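Projects > Plastow Room > Progress reports

Plastow Room: where we've got to
Last updated 4/9/25
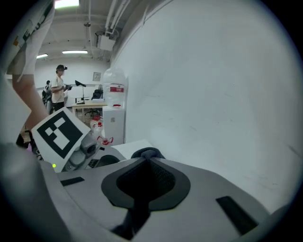 Report no. 3

Hello Raffaele,

Time for another update on the room at Maltden, and I'm glad to say it's getting plenty of use. The white walls were the right call, I think. The place feels bright even at the far end, and people have stopped asking me where the other lights are!

They do mark, though. The big curved wall has picked up faint scuffs already, and I'd like to go over it properly before winter. Benedetti quoted for a tougher paint and I've put 822 pounds against it, which leaves the furniture money alone. If you'd sooner we waited until December, tell me and I'll push it back.

Furniture next. The light wooden table is staying by the back wall with the black office chair beside it and the monitor on top - I did try it in the middle of the room for a week and kept walking into it. Renzo Mazza wants a second table the same. I've asked Nuris whether they still do that finish and am waiting to hear. The little framed notice over the table needs new wording now the opening hours have changed, so that's on my list too.

Bookings are good. We had 17 last month, almost double what I'd pencilled in, and seven of those were groups coming back for another go. Bags are still a nuisance, as there's nowhere to hang them, and a row of hooks by the door would sort it. I'll get a price.

Still to do: the hooks, the paint, and the door closer, which bangs. Could you let me know about the paint money when you get a minute?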